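4. Oiling a wooden worktop with Kesau Hard Oil

4.1 Before you start

Read this section to the end before you open the tin. The room should be ventilated during the work and for the night after it. Oil only bare or previously oiled wood. If the top has varnish, go first to section 3.

You need: one tin of Kesau oil, two cotton cloths without fluff, a sanding block, a bucket with lid.

1. Remove everything from the top and wipe it with a damp cloth. Let it dry fully.

2. Sand along the grain, never across. On tops made of strips the grain can change direction from strip to strip, so look closely and press lightly.

3. Vacuum the dust, also in the seams.
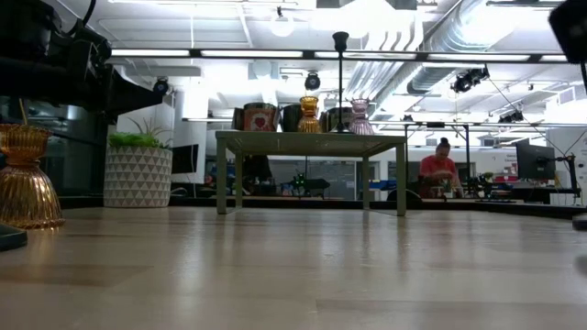

4. Stir the oil for 3 minutes. Do not shake the tin — the air bubbles stay in the finish.

5. Put a small quantity on the cloth and spread it thin. Begin at the far side and work toward yourself.

6. Wait 60 minutes, then wipe away all oil which the wood did not take. A sticky place means too much oil was left.

Note: Candle wax must be scraped off with a plastic card before sanding. Warm wax goes deeper into the wood and the oil will not hold there.

CAUTION: Used cloths can catch fire by themselves. Lay them in water in the closed bucket and bring them outside the same day.

4.2 Second coat

7. The next morning, touch the surface with a dry hand. If it feels rough, sand very lightly and remove the dust again.

8. Apply the second coat as in steps 5 and 6. For end grain a third coat is good, but on the flat parts it brings nothing.
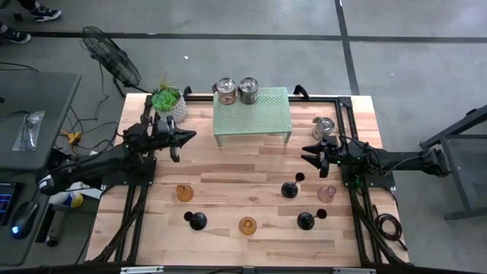 Ivars Vaher writes from Trurnbridge that he waited two full days between the coats in October, as his workshop is not heated, and he asks if this does harm. It does no harm. In a cold room the oil needs longer, and you may wait until the surface is no more tacky.

9. Do not put wet cups or pots on the top during the first week. Dry use is allowed after one day.

For a replacement tin lid, order part 134 from Plustermont.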